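Reading time: 4 min

Furniture and Fittings Inspection: Checklist with Comments
Site: Drirholm, ground floor and first floor
Inspector: Branwen Eynon
Accompanied by: Kwesi Ayaaba
Period: February
Items on register: 235

Ratings used: S = satisfactory. A = attention needed, stays in use. X = take out of use. N = not inspected.

1. Register and labels

1.1 Register available at start of inspection. S
Comment: Printed copy supplied by Selorm Acheampong. Two pages were from the previous issue and were replaced before the walk-through.

1.2 Labels present and readable. A
Comment: Labels on 7 items have faded. Reprint using the existing numbers. Do not assign new ones. The old spreadsheet and the register must continue to match.

1.3 Items moved since last inspection recorded. A
Comment: Bookcase 20 is listed in the reading room and was found on the landing. Room column to be corrected.

2. Tall units (bookcases, wardrobes, shelving)

2.1 Fixed to wall at top. A
Comment: All units in the reading room are fixed. The landing bookcase is not. Fix with two angle brackets into the studs, or return it to its original position, where the brackets are still on the wall.

2.2 Wall fixings tight. S
Comment: Tested by hand at each bracket. One screw in the reading room took a quarter turn.

2.3 Heavy items stored on lower shelves. A
Comment: Box files are on the top shelf in Room 4. Move to the bottom two shelves.

2.4 Shelf pegs complete, four per shelf. S

2.5 Clear gap of at least 20 inches below ceiling sprinklers. S
Comment: Measured at the tallest unit.

3. Low cabinets and drawer units

3.1 Unit stands level and does not rock. S
Comment: Floors are slightly uneven near the outside doors. Plastic shims are acceptable. Folded card is not, and was removed from under one unit.

3.2 Top surface sound, edges free of splinters and raised trim. S

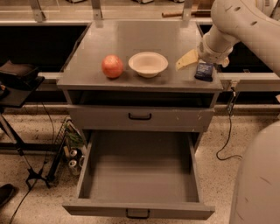

3.3 Unit remains stable with one drawer fully extended. S
Comment: Method as last year. Extend the drawer, apply light downward hand pressure at the front edge and watch the rear feet. No lift is permitted. On units with an interlock, confirm that a second drawer cannot be opened at the same time.

3.4 Drawer stops fitted and working. A
Comment: The middle drawer of unit 439 comes out of its runners at full travel. Left-hand stop missing. Ebenezer Aidoo has a bag of spares in the workshop and will fit one. Keep the drawer empty until then.

3.5 Runners clean, screws seated. S
Comment: Dry lubricant only. Oil was used on the hall units at some point and has collected grit. Wipe out with a cloth and leave dry.

3.6 Handles tight, no exposed screw ends inside the drawer. A
Comment: Screws on the replacement handles supplied by Clestoment are too long for the thinner drawer fronts. The ends project on the inside. Cut down or change for a shorter screw. Cap nuts were suggested by Kwesi Ayaaba and would also be acceptable.

3.7 Open drawers do not obstruct a walkway or door swing. S
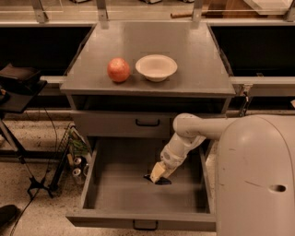

3.8 Locks, where fitted, operate with the listed key. N
Comment: Key cabinet was locked and the holder was off site. To be done at the next visit.

4. Chairs and tables

4.1 Joints tight, no movement in legs. X
Comment: One dining chair has a split rear rail. Tagged and taken to the workshop. Glue repair is not acceptable at this location. Replace the rail or scrap the chair.

4.2 Feet or glides present. A
Comment: Missing glides on several stacking chairs. Order the Ludent push-in type. The nail-on type has worked loose twice.

4.3 Folding tables latch in the open position. S
Comment: Latches are stiff but engage fully.

4.4 Stacks no higher than the marked limit. A
Comment: The wall mark in the store has been painted over. Repaint the line at the same height.

5. Actions

5.1 Fix or relocate landing bookcase. Responsible: Kwesi Ayaaba. Before the landing is next used for deliveries.

5.2 Fit drawer stop, unit 439. Responsible: Ebenezer Aidoo.

5.3 Shorten handle screws. Responsible: Ebenezer Aidoo. Check every drawer fitted with the replacement handles, including those rated S under other headings.

5.4 Reprint faded labels and correct room column. Responsible: Selorm Acheampong.

5.5 Decide on dining chair. Responsible: Stavros Kovačević. The matching chairs are no longer made, so a repair quote from the Ayaaba workshop should be obtained first.

5.6 Arrange access to key cabinet for item 3.8. Responsible: Selorm Acheampong. Mornings preferred, after 9:30.

Signed copy filed with the register. Actions 5.2 and 5.3 to be rechecked by the inspector in person; the remainder may be closed by email.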